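I have been putting off the cable drawer since July. You know the one. Every house has it, and ours is in the kitchen, second from the bottom, under the dish towels. It stopped closing all the way a while back and I just got used to bumping it with my hip every time I walked by.

Well, Tuesday I pulled the whole thing out, carried it to the table and dumped it. What a tangle! Old chargers, a headphone cord with only one ear left, the power brick for a lamp we gave away when we moved out of the Steltside apartment. I gave myself until dinner, made a pot of coffee and started pulling on ends.

My method (if you can call it that) is to find a plug, any plug, and follow the cord back with my fingers until it goes under something else. Then lift, not yank. I'm a yanker by nature, so this took some discipline – I put the radio on and tried to be patient. The black cords are the worst because they all look the same once they cross, and the thick ones have a mind of their own. You lay them flat and they hop right back up into a hump.

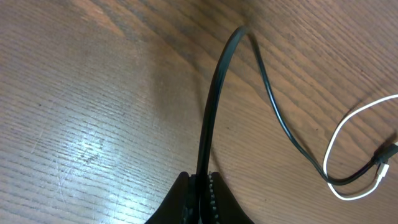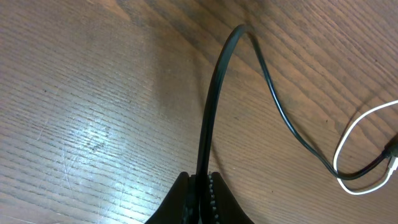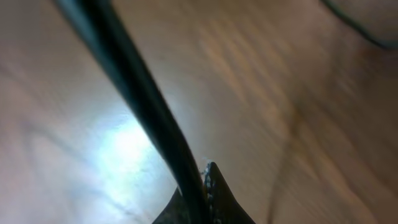 Posted by Gwilliam

The table could use some love too, now that I look at it. All those fine scratches show up like crazy when the light hits the wood. I keep meaning to buy a decent polish and I keep coming home with bananas and batteries. Next weekend, maybe.

Anyway, back to the cords. I ended up with 18 that I could match to something we still own, and those got wound up loosely and tied. I used to wrap them tight around my hand, which makes them kink near the plug, so now I go for big lazy loops, like a garden hose. For ties I used the soft Givix strips, a pack of them I'd bought for the tomatoes and never opened. They're green, so the drawer looks a little like a salad, but they hold fine and you can write on them with a marker.

The mystery cords went in a shoebox with the date on the lid. If we haven't gone looking for one of them in 5 months, the whole box goes to the electronics recycling bin at the library. My husband has already been in there twice, "just checking."

The drawer closes now! I've opened and shut it more than I'd like to admit. Next up is the hall closet, and there's a vacuum in there with no hose, so wish me luck.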